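# 作業ノート 2023年1月12日（木）

小物の箱詰め手順、見直し分。Darside便の残りと、次のJulbridge便の準備。

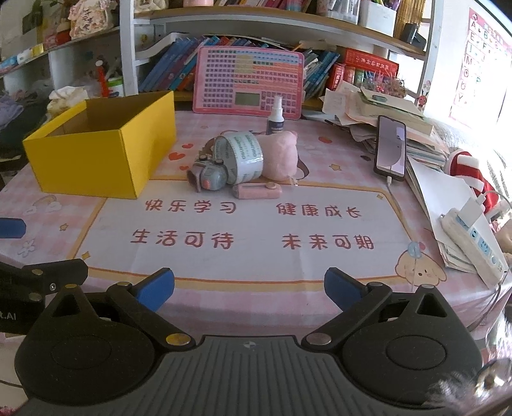 先月の便で戻ってきた苦情のうち、いちばん多かったのは箱の中で小物が動いて擦れるというもの。12月の出荷は115箱で、擦れの連絡が3件。件数としては多くないが、3件とも同じ詰め方をした箱だったので、今日は詰める順番から見直すことにした。作業台はいつものピンクのクロスの台。黄色い箱を左に開けて置き、詰めるものを中央に寄せる並べ方で始めた。ぬいぐるみ、灰色のロボットの小さな人形、ピンクの筒状の小物、白いスプレーボトル。透明テープもぬいぐるみのそばに置いてある。この並べ方だと右利きの人は手が交差しないが、テープのロールがぬいぐるみに重なると、ロールを取るときにぬいぐるみまで引っぱりやすい。テープは台の右端に移したほうがよさそう。

## 詰める順番

従来のやり方（Sarantisの手順書、旧版）：

1. 大きいものから入れる
2. 隙間に小さいものを入れる
3. 上から紙を一枚かぶせて閉じる

これだと柔らかいぬいぐるみが下になり、上に硬いものが載る。運んでいるあいだに下が沈んで、上の小物が動く。Polyxeniさんが前から言っていたのはこのことだと思う。

今日試した順番：

1. 底に紙を二つ折りで敷く
2. スプレーボトルを短辺側に寄せて立てる。高さが足りないときは寝かせて、ノズルを箱の角に向けない
3. 筒状の小物と人形を紙で別々に包み、ボトルの横に並べる
4. ぬいぐるみを最後に上から入れて、軽く押さえる
5. 蓋を閉じ、両手で持って左右に傾け、音がしないか聞く

ぬいぐるみを詰め物の代わりに使う格好になる。紙の使用量は従来と大して変わらない。ただし人形は丸い突起があるので、紙が一重だと突き破る。二重にする。

## スプレーボトルの扱い

中身が入ったままのボトルは、ぬいぐるみと同じ箱に入れてよいかどうかがまだ決まっていない。Estíbaliz Bravoさんの意見は「空にするか、口をテープで巻いて袋に入れる」。自分もそれでいいと思うが、ノズルにテープを直接巻くと糊が残る。先に薄い袋をかぶせて、その上から巻く。袋は棚の二段目の小さいほうで足りる。

中身入りで送るかどうかは先方に確認中。返事が来るまでボトル入りの箱は封をしない。

## テープ

- 底は十字に貼る。一文字だけだと、重いものを入れたときに真ん中が開く。
- 蓋は一文字、両端を側面に折り返す。折り返しは指三本分。
- 印字入りのテープは封をした後に貼り直すと跡が目立つ。傾けて音の確認をしてから貼ること。
- 切った後のロールは端を折っておく。毎回爪で探すのは時間の無駄。
- 寒い朝は糊のつきが悪い。ロールを窓際に置いたまま帰らない。

## クロスについて

台のクロスを無地のものに替えるかという話が出た。今のは雲や星やハートの柄で、真ん中に「快乐学习」「健康成长」などの文字が大きく入っている。Bravoさんは、淡い色の小物が柄に紛れて入れ忘れやすいという意見。Konstantinidisさんは、布があるほうが小物が転がらないので無地でも柄でもいいから敷いておきたいとのこと。右下の子犬の絵のあたりは、今のところ検品済みのものを置く場所の目印として使っている。替えるなら代わりの目印がいる。

とりあえず今月はこのまま。筒状の小物はクロスと同じピンク系なので、台に出したらすぐ包む。

## 数の確認

Codedtonの在庫表では、小物の残りが2,085点。棚の札と合っていない箱が一つあり、札のほうが古い。書き直しは明日の朝いちばんにやる。今日の分として新しい順番で詰めたのは52箱。傾けて音がしたものは別にしてあり、原因はほとんどが人形の包み方だった。包み直したら音はしなくなった。一箱だけまだ鳴る。ボトルの底が浮いているようなので、底紙を四つ折りにして試す。

## 残り

- [ ] 旧版の手順書を差し替える（作業台横と事務所の両方）
- [ ] ボトルの件、先方の返事を確認
- [ ] 底紙を事前に折っておく。詰めながら折ると手が止まる
- [ ] 小さい袋の追加注文
- [x] Darside便の宛名の確認
- [ ] Julbridge便の箱の大きさを決める。今の黄色い箱だとぬいぐるみ二つは無理がある

箱の大きさについて追記。一回り大きい箱にすると小物は楽に入るが、隙間が増えて紙がたくさんいる。Konstantinidisさんは、今の箱のまま二箱に分けるほうが早いと言っている。送料を出してもらってから決める。

帰る前に、開けた箱は畳まずに台の左に置いておいた。明日の人はそのまま底紙から始めてください。カッターは引き出しの中、刃は替えてある。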